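Section 4. Table Set-Up and the First Touch

Read Sections 1 to 3 before you start. If you skipped them, go back now, while the arm is still unplugged and everybody likes each other.

This section takes a new team from a bare table to a fingertip resting where you asked it to rest. Allow 40 minutes. Teams that have done it before need less and usually take more.

4.1 What you need

The pink arm (the club calls it Hellik; answering to it has not been observed)
Green cloth
Clamp
Block bin and the house tiles
The laptop with the Dedau control program installed
Masking tape, pencil, patience

4.2 Laying the cloth

1. Clear the table. Drinks go on the windowsill, including the ones with lids.

2. Spread the cloth so it covers the whole work area. Pull out the big folds first. Small wrinkles are fine, and you will not win against them anyway.

3. Check for staples and pencil ends under the cloth by running your palm over it.

4. Set the lamp before you calibrate. If you move it afterward, the shadow of the arm moves too, and the color finder may decide that a dark patch of cloth is a block. Genalyn Sison's team lost most of an evening at the Forsyth meet to a block that was a shadow.

NOTE: The cloth does not go in the dryer. We used to have a bigger cloth.

4.3 Placing the practice pieces

5. Put one red-topped block on the cloth, left of the fingertip, at a slant. A block set square to the table makes every program look brilliant.

6. Lay out the house tiles to the right, face up, roof at the top. Leave enough room between the house and the block for the finger to come down without touching either.

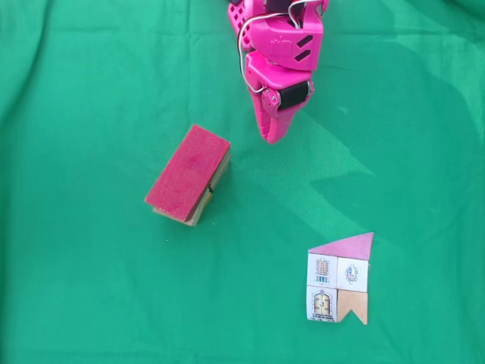

7. Leave the tiles alone once they are down. The seams don't have to be perfect, and the judges at Grernside have never taken off points for a crooked house. They have taken off points for a sleeve in the work area while the arm was live.

8. Tape a pencil line at two corners of the cloth so you can tell if it has crept. It creeps.

4.4 Powering up

9. Tighten the clamp on the mounting plate by hand, then give the plate a push. If it shifts, tighten again. Do not use pliers. The plate is printed plastic and we are out of spares.

10. Look at the servo wires by the wrist. They need slack to follow the joint through its full swing and should not be pinched anywhere.

11. Say "live" out loud. Wait for your teammates to say it back. Mumbling doesn't count.

12. Switch on. The arm will go to its home pose faster than you expect.

CAUTION: Keep faces and hair out of reach of the arm when it homes. Lucie MacDonald has a very good talk on this subject and will give it to you in full if she catches you leaning in.

CAUTION: If a servo buzzes without moving, switch off at once and find out what it is pushing against. Buzzing is not the sound of it thinking.

4.5 The touch test

13. Lay a red triangular block flat on the cloth under the gripper. Stacked blocks can stay behind it as long as the arm has a clear way down.

14. Set the speed to 3. The slider goes up to 8. You do not need to know what 8 is like yet.

15. Lower the gripper in single steps until the fingertip meets the wood. Stop there. Press any harder and the wrist starts to flex, and your height reading will be wrong for the rest of the session.

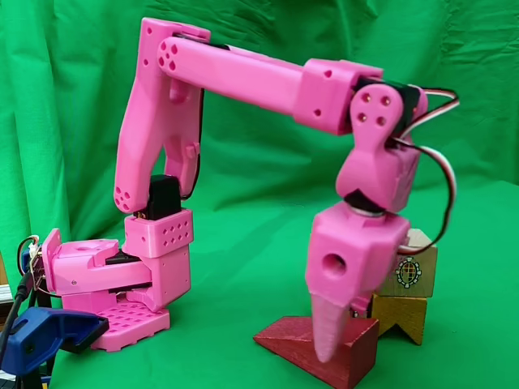 Figure 4-2. Touch test: fingertip resting on the red triangular block.

16. Write down the height value in the team log. On our arm a reading of 216 is normal. If yours is far off, check the clamp before you blame the software, then blame the software.

17. Raise the arm, send it home, and repeat the test. Two matching readings and you may go on to Section 5. If they don't match, go back to step 9.

NOTE: Log entries reading "fine" or "same as last time" will be returned to the team for a second attempt.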